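Stop buying grippers off the spec sheet

Mon 7 September

I spent most of January comparing two grippers, the Arkard and the Hunt, and I went in believing the numbers. The Hunt closes faster, the Arkard squeezes harder, and both cost more than my car. Then we gave them packing tape - plain old box sealing - and the spec sheets stopped being any use to me.

So now I think you should watch hands first and shop second. On the Damwood project we strap marker trackers on both wrists and tape up boxes the way anyone would. One hand holds the cardboard down and the other works the dispenser. It's dull, and I learned more from it than from 60 pages of Nastetti brochure.
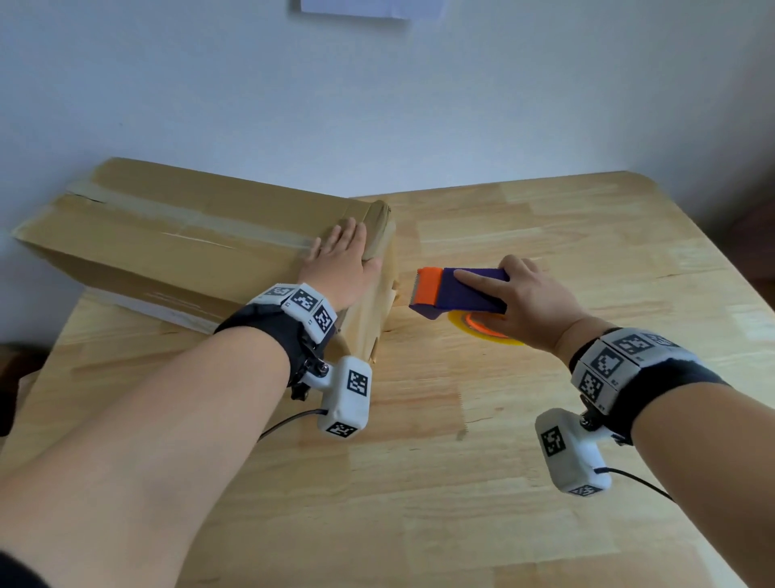
What the hands taught me

The holding hand is the one I'd been ignoring! Everybody shops for the hand that grabs the tool, but a flat palm with the fingers spread is doing real work too, and neither gripper we tried can do anything like it. The Arkard pokes at a box. The Hunt pinches it. Old cardboard gets soft and crumpled, and a pinch just makes it worse.

Then there's the dispenser, which has to be pushed and steered while you hang on to it. 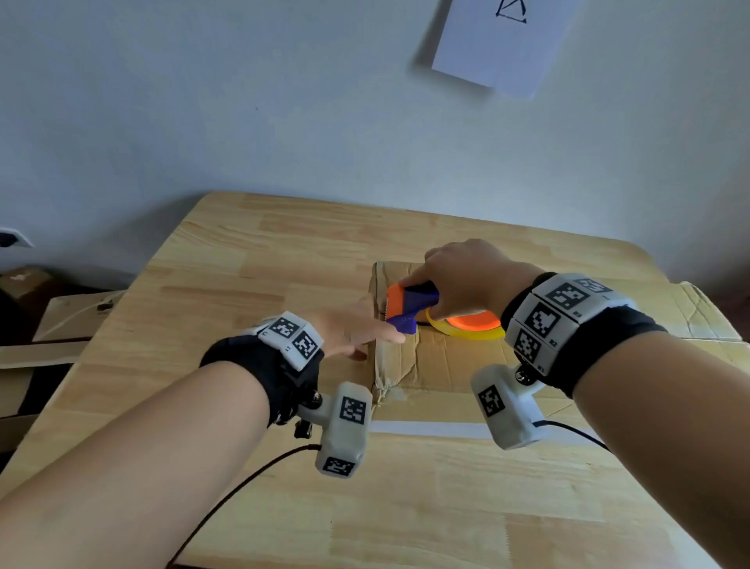
I'd happily trade half the Hunt's closing speed for a wide soft pad on the other arm. We ran 87 boxes with each gripper, and closing speed never once came up in my notes. Slipping came up constantly. If you've got 3000 dollars left in the budget, spend it on wrist trackers and a big stack of beat-up boxes, and call the gripper salesman back in a month.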